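The Snack Table, Before the Guests

Last updated: 2022-10-07
Print this page | E-mail this page

Every April our reading group gives up on reading for one evening and eats instead. The rules are simple. You bring something in a packet, you put it on the table, and you do not get to complain about what anyone else brought. Kevser Gündoğdu wrote the rules after the year of the licorice, and they have held up better than the group's attendance.

The table is the same one as always, and so is the cloth: cream, printed all over with columns of black Chinese brush characters and red seals. Zorica Perić bought it for a dinner that never took place and has been finding work for it ever since. It hides soy sauce remarkably well if you spill in the right column.

Packets go in the cardboard box, the dark red one with orange rims. It has a hand-hole, so it can be carried to the table with some dignity. Brenda Escobar wanted bowls. Brenda was outvoted, 8 to one, by people who knew who would be washing them.

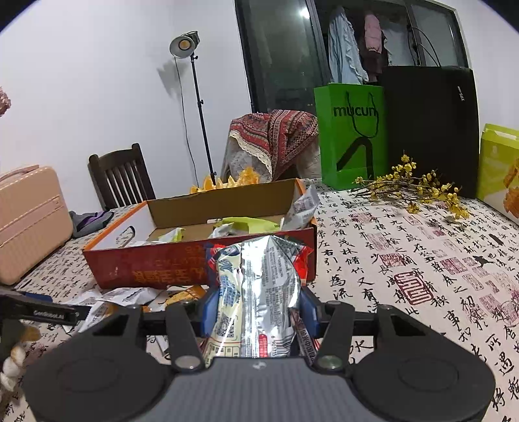 The trouble with packets is deciding which to open first. Radomir Vukadinović reads the backs of all of them, including the ones in languages he can't read, and then picks by color. His record is no worse than mine. Špela Grgić shakes hers and listens, like someone with a birthday present and low expectations.

Silver backs do well with this crowd. There is a theory that the shinier the wrapper, the saltier the contents, and it has been wrong often enough that we now consider it a tradition. Lime green is still an open question. Last time it was left until the end, and then everyone wanted it at once.

We started with 11 people and finished with the usual few around the crumbs, arguing over whether a wrapper counts as reading matter. Kevser ruled that it does, provided you finish it. By that standard it was our best month in years.

The box goes back on Zorica's shelf, and the cloth goes in the wash.

Comments (8) | Shared 48 times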